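Firolden サポート窓口 お問い合わせ履歴
件名:灰色の箱の底に残る白っぽい筋と、斜め板の黒ずみについて
製品:Brundari 作業用ボックス(グレー)
お客様:Noemi Halvorsen 様(Hirnosthorpe 工房)
担当:Bleddyn Humphreys
受付日:2022年10月28日(金)
状態:解決済み(追記あり)

お客様からの最初の投稿

こんにちは! Brundari の箱を木の天板に載せて毎日使っています。まず言わせてください、この箱が本当に好きです。壁が高いので小物を入れても外へ飛び出さないし、奥が別の区画になっていて、手前の広いところとの間に斜めの板があるのもすごくいい。前に使っていた浅い箱とは片付けの早さがまるで違います。

で、困っているのは底です。擦れた跡と白っぽい筋だらけになってしまいました。汚れなのか傷なのか、見ただけでは判断がつきません。水拭きすると一瞬きれいになったように見えて、乾くとまた白く浮いてきます。それから斜めの板の下のほうに、形のはっきりしない黒ずみがあります。こちらは水拭きではびくともしませんでした。

知りたいのは次のことです。
・白い筋は落とせるのか
・黒ずみは塗り直したほうがいいのか
・底にある小さな丸い穴はふさいでもいいのか(部品が引っかかりそうで気になっています)

塗り直すなら自分でやってみたいです。やすりがけ、大好きなので!

担当者より(1回目の返信)

Halvorsen 様、お問い合わせありがとうございます。使い込んでいただいているのが文面から伝わってきて、とてもうれしく拝読しました。

まず、汚れと傷の見分けから始めましょう。道具は柔らかい布、ぬるま湯、台所用の中性洗剤だけです。

手順1 箱の中のものをすべて出し、細かい粉や破片を乾いた刷毛で集めて捨てる。
手順2 ぬるま湯に洗剤を数滴たらし、布を固く絞って、筋の向きに沿って拭く。
手順3 洗剤が残らないよう水拭きをして、乾いた布で仕上げる。
手順4 そのまま30分置き、完全に乾いてから爪の腹で筋をなでてみる。

爪が引っかからず、指に白い粉がつくなら付着物です。段差を感じるなら擦り傷ですので、洗剤では消えません。黒ずみも同じように試してください。研磨剤入りのクリーナーは、まだ使わないでいただけると助かります。

穴については、ふさがずにお待ちください。図面を確認してからお返事します。

お客様より

やりました! 布が真っ黒になって、それだけでもう満足です(笑)。

結果です。白い筋のうち、手前の一角にあった薄いものは消えました。指に粉がついたので付着物のほうですね。でも大部分は残っていて、爪を当てるとかすかに段差があります。傷です。底はもともと明るい金属っぽいグレーなので、光の向きによって白く見えたり見えなかったりします。

斜めの板の黒ずみはほぼ変化なし。まわりに黒い細かな傷や点のようなものもあって、そちらも拭いても取れません。右側の内壁にも、白っぽく長く擦れたところがあります。ここは今まで気にしていなかったのですが、底を見ていたら急に目に入ってきました。掃除を始めると次々見つかるものですね!

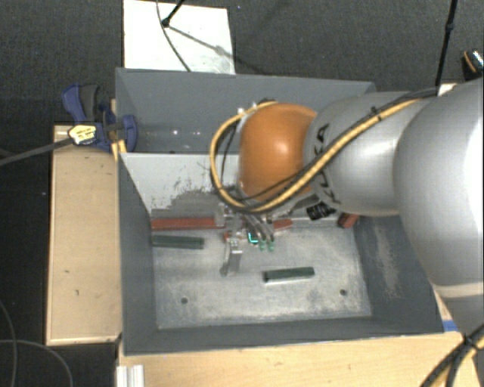
それと、拭き掃除をしていて思ったのですが、壁の濃いグレーの塗装は触るとなめらかなままです。傷んでいるのはものがよく当たる場所に限られている感じがします。全部塗り直す必要はないのかも? やすりを握りしめて待っています。

担当者より(2回目の返信)

詳しいご報告、完璧です! 社内の塗装担当にもそのまま転送しました。

底の筋は、ご報告の内容から擦り傷と判断します。箱の強度には影響しませんので、塗らずにそのままお使いいただくのがおすすめです。底はものが一番こすれる面で、塗ってもまた同じところから剥がれてきます。剥がれた塗膜が中の部品に混じるほうが、あとの片付けが面倒です。

斜めの板と右の内壁は部分補修ができます。せっかくのやすりですから、ここで出番にしましょう。

1 補修したい場所のまわりをマスキングテープで囲む。板の端まで貼り、奥の区画に粉が入らないよう紙も垂らしておく。
2 600番の耐水ペーパーに水をつけ、軽い力で表面をならす。黒ずみが薄くなったら、そこで止める。
3 粉を拭き取り、よく乾かす。
4 Zamora の補修塗料(グレー)を薄く塗る。一度で隠そうとしないこと。
5 次の塗り重ねまで16時間置く。
6 仕上げ塗りのあと、7日間は硬いものを入れない。

斜めの板は壁より明るいグレーですので、塗料は「ライト」をお選びください。壁用は「ダーク」です。取り違えのご相談が多いところなので、缶のふたで色を確かめてから開けてください。

丸い穴の件、図面で確認できました。製造時の固定用で、ふさいでも問題ありません。ただし塗料で埋めるとへこんで残りますから、裏から薄いテープを当てる方法をおすすめします。表から貼ると、端がめくれて部品がくっつきます。

お客様より

返信を読んでその足で塗料を買いに行きました! ライトを一缶、ダークを一缶です。

先に穴のほうから。裏からテープを当てました。箱を持ち上げて傾けるときに、机の下のカーペットに粉を落としてしまい、先に古いシーツを敷いておけばよかったと反省しています。ほかの方への案内に一行足してもらえるとうれしいです。

斜めの板は、ペーパーがけの段階で黒ずみがかなり薄くなりました。こすった水が黒くなっていく感じがたまらなくて、止めどきが難しいです。途中で「薄くなったらそこで止める」を読み返して、手を止めました。えらい。

質問がひとつ。斜めの板の下の端、底と接するところは塗るべきでしょうか? テープがまっすぐ貼れず、塗料が底に流れそうです。

担当者より(3回目の返信)

止められたのは本当にすばらしいです。削りすぎて下地が出てしまうご相談のほうが、ずっと多いんですよ。

下の端は、底から指一本分ほど上で塗り止めてください。角に塗料がたまると乾きが遅く、そこから剥がれてきます。境目が気になる場合は、乾いたあとに600番で端を軽くひとなですると段差がやわらぎます。

シーツの件、ありがとうございます。案内文の最初の行に入れました。「箱を動かす前に、床に布を敷いてください」としています。

お客様より

塗り終わりました! 斜めの板は二度塗り、内壁は一度塗りです。近くで見れば境目はわかりますが、離れるともう探せません。底の傷はそのままにしました。最初はあんなに気になっていたのに、今は使い込んだ道具の顔だと思えてきて、むしろ気に入っています。

硬いものはまだ入れていません。待っている間、中身は仮のトレーに移してあります。トレーは浅いので、やっぱりこの箱が恋しいです。早く戻したい!

担当者メモ(社内用)

・底の擦り傷:補修なし、使用継続で了承済み。
・斜め板と右内壁:部分補修で対応完了。
・固定用の穴:裏からテープ。取扱説明書の次の版に記載を依頼。
・案内文に床の養生を追加済み。
・塗料のふたの色表示が小さいとの声が別件でもあり、塗料担当へ共有。

追記:お客様より、中身を箱に戻したとのご連絡あり。塗装面に異常なし。本件を解決済みとします。(Humphreys)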